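Speaker notes — "Retention: where your money goes to sleep"
Talk for subcontractors, Clendov trade centre, November. Slot is after lunch, so start loud.

SLIDE 1 (title)
Wait for the door to stop banging. Say who I am and that I ran a drylining firm for a long time and spent a good part of it asking people for my own money.

SLIDE 2 — Show of hands
Who is owed retention right now? Who knows the exact figure? Pause. The second lot of hands is always smaller. Be kind, I used to be in the first lot only.

SLIDE 3 — What it is, quickly
Main contractor holds back a slice of every payment. Half comes back at practical completion, half when the defects period ends. On paper. Don't spend more than a minute here, they know this. If anyone new to the trade is in, point them at the handout.

SLIDE 4 — The Soltesine job
Offices, three floors, we did the partitions. Retention left at the end was £2000. I sent one letter, felt very firm about it, and then forgot. So did they, with more talent. By the time I went back to the file it had been 137 days past the release date and the site office was a car park.
(Laugh here, usually. If not, move on.)

SLIDE 5 — Dates
Put the release date in the diary the day you sign, not the day you leave. If the contract ties your release to the main contract's completion, ask what that date is and get it in writing. "When the whole job's done" is not a date. The Dương warehouse contract had 2 release clauses and they disagreed with each other. We found out in month eleven.

SLIDE 6 — Defects
Ask for the defects list early. An empty list is worth having, so get it signed. On the Fedent school extension we were told there were "a few bits". A few bits came to one door stop and a scuff. £835 was sitting behind that door stop.

SLIDE 7 — The chasing letter
Read mine out in full, it's short. Amount, contract number, clause, date due, bank details. No adjectives. I used to put "disappointed" in and I don't think it ever raised a penny.
Skip the second example if running late.

SLIDE 8 — Who does the chasing
Whoever does it, it has to be someone's job. In our office it was whoever was nearest the phone — so it was the kettle, mostly.

SLIDE 9 — Questions
Someone will ask about interest. Answer: yes, look at your contract first, then decide if you want to work for them again.
Someone will ask about retention bonds. Handout, back page.
Leave this slide up till they go for coffee.
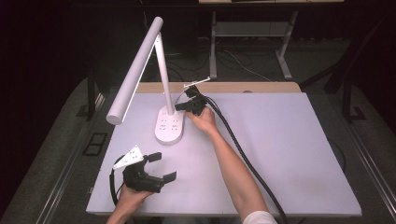 White desk lamp on a light grey table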